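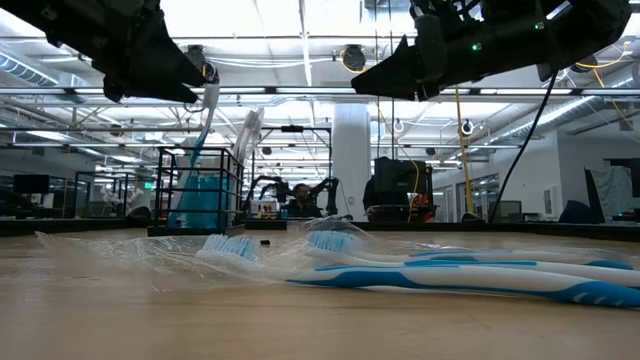 Figure 4. Two-arm cell, left gripper holding a toothbrush over the wire rack.

4. Working rules for the shared table

This section applies to every two-arm cell at the Tuvstead site. Read it before you load the table. Section 3 (power and emergency stop) must be finished and signed first.

4.1 Before you load

1. Check that the cell is in Hold. The arms must not be in motion while your hands are over the table.
2. Keep the space between the two grippers open except for the task items and the container they go into.
3. Place the basket or rack where both arms can reach it without crossing. Its exact spot may change between runs, but write the change in the Gashaw log.
4. Check the cables at both wrists. Each loop needs enough slack for full wrist rotation and must not hang low enough to catch on a basket.

Note: Small loose parts such as caps and buttons count as task items only if they are on the task sheet. Take anything else off the table before the run.

4.2 Packaged items

Clear plastic wrap reflects the ceiling lights and can hide the edges of an item. Use the packaged-item profile in Wukonus for anything still in its wrapper. Do not switch profiles in the middle of a run.

1. Lay wrapped items flat to start, with the wrap spread away from the gripper's approach.
2. Set the grip force to level 2. A higher setting needs approval from Hanan Nimri or Santino Palma.
3. If a wrapper tears, press Hold and replace the item. Do not tape it.

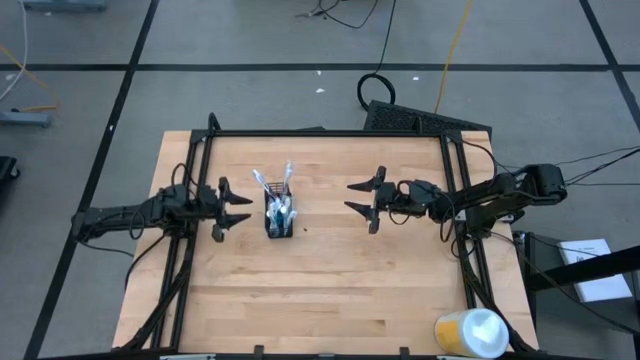
Long items may stick out past the rim of the basket. This is allowed as long as they stay clear of the fingers when the gripper is fully open. If they don't, go to Hold and take a few out before you restart.

CAUTION: Never reach between the grippers to straighten an item during a run, even if both arms have stopped. A stopped arm may only be waiting for its next command.

4.3 People near the cell

The operator stays at the station and keeps the arms in view. Anyone else stays outside the floor tape – this includes staff from other cells. Papers and drinks do not go on the worktable.

4.4 After the run

1. Open both grippers and return the arms to Hold.
2. Empty the basket by hand and check the wrap for sharp edges.
3. Enter the run in the log, with any stops and the reason for each.

Report any contact between the two arms to Shahnaz Patwary the same day, even if you find no damage. Leave the cell in Hold until she clears it.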